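Sukdale Parcel Room Handbook
Section 3: Packing and shelving the crates

3.1 Before you start

Use the shallow black crates for small and medium parcels. The deep crates are kept for returns and should stay under the bench. Check the crate for split corners or old labels, and put damaged ones by the door for Pemo to collect.

Caution: A packed crate must not weigh more than 20 kg. If you can't lift one side easily, take a parcel out.

3.2 Packing a crate

1. Put the empty crate on the floor in front of the shelving, long side facing you. Leave enough room to kneel.
2. Sort the parcels for one round only. Rounds 665 and 700 share a shelf but never a crate.
3. Load the largest box first and push it up to one end.
4. Fill the other end with boxes of similar height. Stand them one in front of the other if they won't lie flat.
5. Use the gaps along the far wall for small boxes. Don't wedge them in so hard that the sides bow.
6. Keep the address labels facing up wherever the shape of the box allows it. Turn any label that is hidden against the side of the crate.
7. Press down lightly on each corner. If a parcel rocks, take it out and try it the other way round.
8. Check that nothing covers the handle openings.

Note: Shop boxes sent without outer wrapping, such as those from Lebrun, mark easily. Put them in last if there is room, and don't stack brown cartons on top of them.

Note: Parcels with loose tape go back to the bench. Tape them again before they are crated.

3.3 Settling the load

Use both hands for the final adjustment, one on each half of the crate, and close up the gaps before lifting.

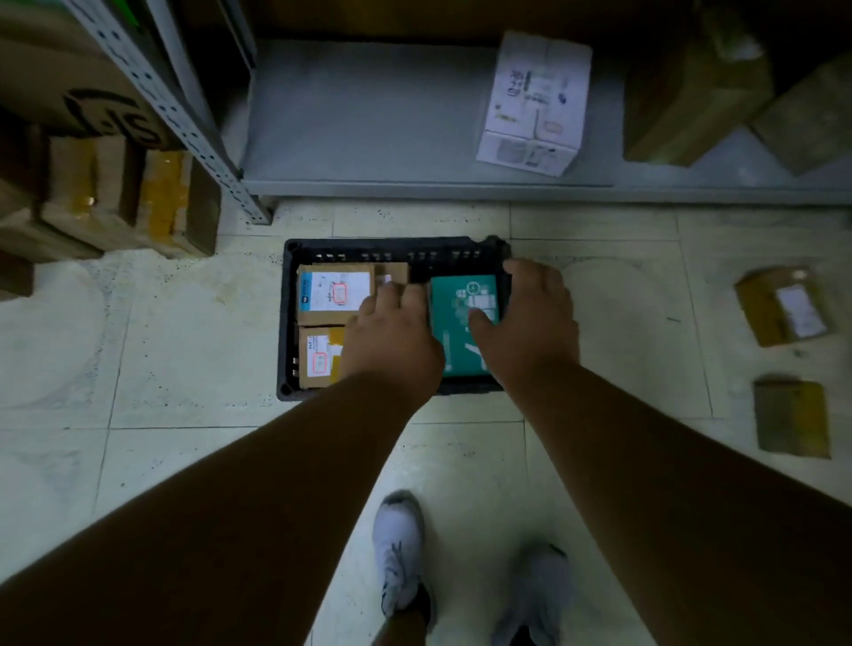 Gleice Vasconcelos asks that full crates go on the lowest level only, even when the shelf above is free, and that the heavier end always goes in first. She would also like the round card clipped on before the crate leaves the floor.

3.4 Shelving

1. Clip the round card to the front rim.
2. Bend your knees, take hold of both ends and slide the crate on to the shelf. Don't drag it by one handle.
3. Write the round and the shelf number in the Berkier book.

Caution: Keep fingers clear of the shelf edge as the crate goes in.

If a crate is still on the floor at the end of a shift, move it against the wall and leave the card face up on top. Late parcels are covered in section 4.

Page last changed 2024-09-24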